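Search our shop
Search for: drums, bags, strings
Go

Orik 9 hand drum, goat skin, rope tuned

I started stocking the Orik 9 in May, after playing one at a friend's backyard session and refusing to give it back for most of the evening. It's a small goblet drum, nine inches across the head, and it's the one I now hand to people who come in saying they want something loud enough for a group but not so big they need a second seat on the bus.

The sound is the thing, really. You get a good round bass in the middle of the skin (better than I expected from a drum this size!) and the slaps are crisp without that papery edge you hear on cheaper ones. It sits nicely under a guitar or a kora and doesn't bully the singer. I've used mine with a choir, with two fiddles, and once with a very patient accordion player, and it found its place every time. 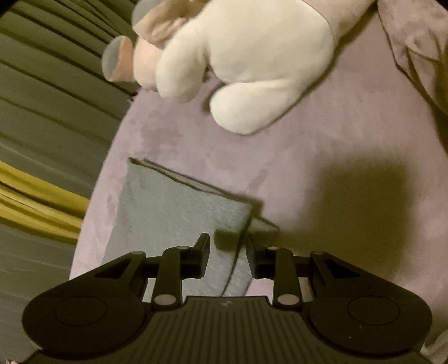

Tuning is by rope, so you'll want to learn the knots. It takes a bit of muscle the first couple of times and then your hands just know what to do. Mine needed pulling up after the first week, which is normal for a new skin, and it has only wanted a small tweak since. If you'd like me to bring it up to pitch before it goes out, write that in the order notes and I'll do it for no extra charge.

The shell is carved from one piece and oiled, no lacquer, so the colour varies from drum to drum. If you have a favourite shade, ask me what's on the shelf before you order. I can't promise a match for the one your bandmate bought.

What you get: the drum, a spare length of rope, and a plain cotton hat for the head. The padded bag is separate. I like the Traneo one, with the wide shoulder strap and a pocket that fits a tuner and a sandwich. The Jodetex bag is lighter and cheaper, fine for the car but I wouldn't take it on a plane.

Details
Head: 9 inches
Weight: 6 kg
Price: $300
Padded Traneo bag: add $30

Keep it out of a hot car and away from the heater. Goat skin hates both, and a split head is no fun to replace, though I can send yours off to the Bermúdez workshop if it comes to that. They re-skin drums for me and do lovely neat work.

Prices are current as of December 2020. Left-handed players, it makes no difference at all, I get asked a lot!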